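Student Project Report
Course: Event Planning and Hospitality, second year
Group 7
Project title: Planning a themed engagement dinner with a limited budget

1. Introduction

Our group had the task to plan a private celebration from the first idea to the last bill. We could choose between a birthday, a retirement party and an engagement dinner. We chose the engagement dinner, as one member of the group has a cousin who was going to be engaged in September and had no plan yet for the party. The couple agreed to be our clients. They asked us not to write their names in the report, so we call them "the couple" everywhere.

The budget was 2,000 dollars. The couple paid 777 of it themselves and the two families paid the rest. The dinner was held in Eltport, in the garden hall of the Bauerfeind guest house, which is a short walk from the harbor.

2. What the couple wanted

We met the couple two times before we made any offer. At the first meeting we made a mistake, because we came with finished ideas and talked too much. The bride-to-be was polite, but she told us later that she felt she had to choose from a menu. For the second meeting we brought only questions.

Their wishes were simple. They wanted a long table where everybody sits together, food that older relatives can eat without problems, and no games. They also did not want a gift table. The theme was "evening by the sea", but without shells and anchors, as the couple finds them too common. We translated this theme into pale blue, white and a little green.

3. Decoration

For flowers we compared three solutions: fresh flowers from a florist, fresh flowers from the market which we arrange ourselves, and artificial plants. The florist was too expensive for a table of this length. Market flowers were the most beautiful in our trial, but we would have to buy them in the early morning and keep them fresh until 7 p.m. in a hall without a cold room.

In the end we used a mix. Market flowers stood in the middle of the long table, and small artificial plants in white pots were put in the side areas, where guests look at them only in passing.
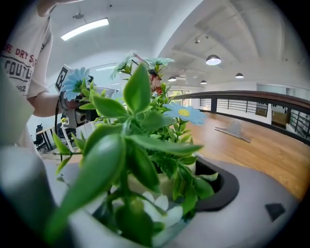
The total for decoration was 200 dollars, with candles and napkins included. We rented the tablecloths from Drivora, a rental shop in Eltport. They deliver on the same day, but the cloths came folded and had strong lines in them. We lost almost one hour with ironing. Next time we would ask for cloths on a roll, even if it costs a little more.

4. Invitations and communication

The invitations were printed on thick white paper with a thin blue line around the text. The dress code was a difficult point. The couple wanted that guests wear something light in color, but they were afraid that it sounds like an order. We tried several sentences and finally wrote: "We would love to see you in summer colors." Most guests understood it well. A few older guests telephoned to ask if a dark suit is still allowed, and of course it was.

We asked for an answer 10 days before the dinner. This was too late for the kitchen, which needed the number of meals earlier, and we had to call several guests ourselves.

5. The evening

The dinner started at 7 p.m. with a drink in the garden. The families did not know each other well, so we used place cards and mixed the two sides. The mother of the groom-to-be was against this idea at first – she wanted to sit with her sisters. We left the sisters together and mixed the other seats.

The music came from a duo called Ultisley, with guitar and violin. They played softly during the meal and a little louder after dessert. The speeches were planned for between the main course and dessert, but the first speech was much longer than we expected, and the kitchen had to hold the dessert back. We had no person who was responsible for telling this to the kitchen. In the end one of us ran there and explained it.

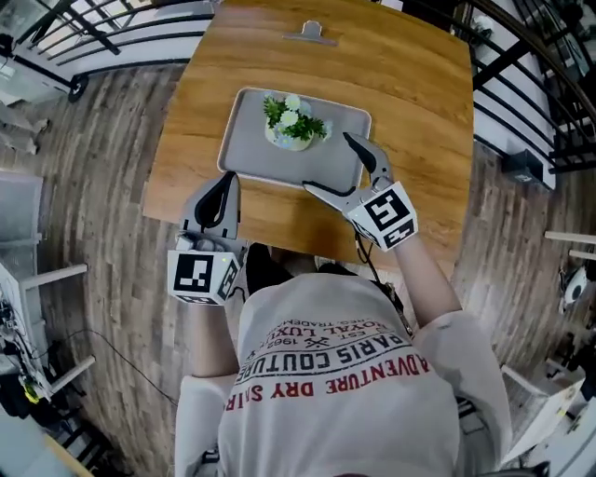
6. Results and feedback

One week after the dinner we sent the couple a short form with open questions. They were happiest about the long table and the music. Their criticism was about the light in the garden, which was too weak after sunset, and about the coffee, which came late. The guest house wrote to us that the cleaning went faster than usual, which pleased us very much.

The money was enough, but only because the weather was dry and we did not need to rent the tent.

7. What we would change

We would set the answer date earlier and agree on it with the kitchen first. We would also test the garden light at the same hour as the party, as we visited the place only at noon. For the speeches we would name one contact person, who stands near the kitchen door and has the schedule in the hand.

The full list of costs and the text of the invitation are in the appendix.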